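Print | E-mail

So I finally quit doing one giant shop on the weekend and started going to Skistard on Tuesday after work – and wow, what a difference! I used to blow 60 bucks on stuff that wilted in the drawer. Last week I spent 44 and we ate all of it (mostly soup and a big cabbage slaw).
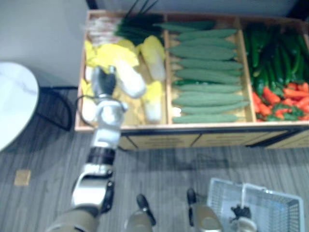 Ademir Moura wrote back that two small trips work even better for him, and that he never shops hungry. Fair! I'm trying his way in April, with a list this time.

Print | E-mail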